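Dullstead Robotics Club tracker
Ticket 74: Plate removal stalls on threaded end (two-arm dumbbell task)
Component: Pagano task script
Opened: Sep 10, 2024
Status: Open, needs retest
Priority: Normal

Summary
Task: left arm holds the bar by the handle, right arm takes a plate off the far end and puts it in the tray. The right arm stalls part-way along the thread with a force limit error. The fault is intermittent and only occurs on the pull, never on the approach.

Log extract
right: close, ok
right: retract along bar axis
right: FORCE LIMIT, step 3,066
left: hold, ok

Steps to reproduce
1. Home both arms.
2. Load the Pagano script, default speeds.
3. Run from the grasp stage with the bar held at an angle.

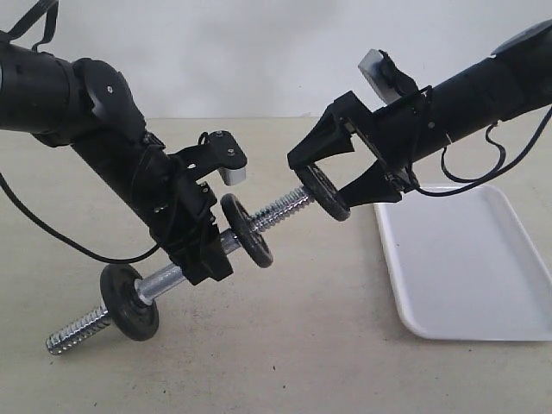
Rutlow replied: We had the same error on our bench with an older version of the script. Check what retract is using for the bar axis. Ours took it once at the start of the run and never updated it after the left arm lifted, so the plate was being dragged sideways into the thread. Dropping the speed hid the fault for a while but did not cure it.

Update 1
Confirmed. The axis is read once, before the lift. Added a second read after the left arm reports hold. Speed left at 80 per cent so that only one thing changes at a time.

Still stalls, though later in the pull. Went through the wrist camera pictures next. The Dikis detector fits an ellipse to the outer rim of the plate and takes the centre from that. Glare on the rim pulls the fit to one side.
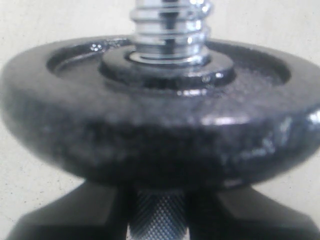

Changed the detector to fit the hub and washer instead, and masked out the rim. The handle knurling is ignored as well, as it gave false edges at close range. Threshold is now 45. The old value is left in the config as a comment.

Also noted: the left gripper must close on the handle only. If it closes against a plate, the hold check passes but the bar can still turn.

Outstanding
- Retest with both changes, full run from home.
- Tray drop point is too near the rim. Move it towards the middle of the tray.
- Write the axis value to the log at each stage.
- Spin-lock collar stays out of scope until the pull is reliable.

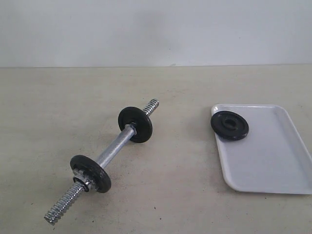
Last modified by: Dullstead tracker, December

Drop point moved in the script, not yet run on the arms. Do not close this ticket on a simulator pass.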